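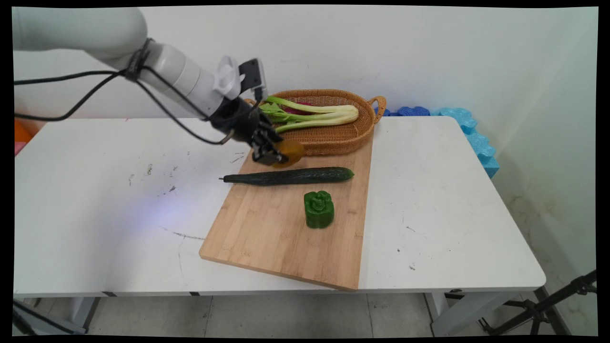
Bok choy in a shallow basket, set on a cutting board.

Print this story E-mail this story

The crisper drawer is where good vegetables go to be forgotten. I say this as a person who once found the same bunch of radishes three weeks running and closed the drawer on them every time. So when a friend in Trallton told me she had stopped unpacking her market haul into the fridge the minute she got home, and started tipping it into a basket on the cutting board instead, I was ready to try anything.

I've been at it since February and I'm hooked!

The idea is as plain as it sounds. You pick out what you mean to cook tonight, lay it in a wicker basket and park the basket at the far end of the board. The near end stays clear for the knife. Everything else goes in the fridge as usual. When you walk in at six o'clock, tired and thinking about takeout, dinner is already sitting there looking at you — and a head of bok choy is a very persuasive thing to be looked at by.

Shape matters more than I expected. My first basket was deep and round, and the small things sank to the bottom and stayed there. A shallow one is far better, because long vegetables can lie flat and you can see what's under them. I like a handle, too, for carrying the whole lot over to the sink. Mine came from Brorkance, a little housewares shop with 43 kinds of basket hanging from the ceiling (I asked), and it cost less than a pizza.

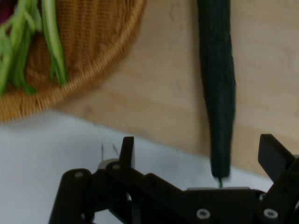
A reader in Nogueira wrote in to say that scallions are the real test of any basket. Hers went limp on the counter by the next morning, and she now puts them out last, right before she starts chopping.

She has a point, and I've borrowed her habit. Leafy things get a few hours out at most in my kitchen, and less in a heat wave. Onions and shallots can sit there all week. Bok choy lands in between, so I bring it out in the afternoon, slice the stalks first and give them a head start in the pan, then throw in the leaves with a fistful of scallions at the end. Over 200 dinners a year start with some version of that pan at my house, and I'm still not bored.

Cleaning is easy. Shake the basket out over the compost, brush the weave with a dry vegetable brush, and every 7 days or so wipe it with a damp cloth and stand it somewhere airy. Grit loves to hide under the rim, so run the brush along there as well.

Search Keyword Go Advanced search

E-mail this story Print this story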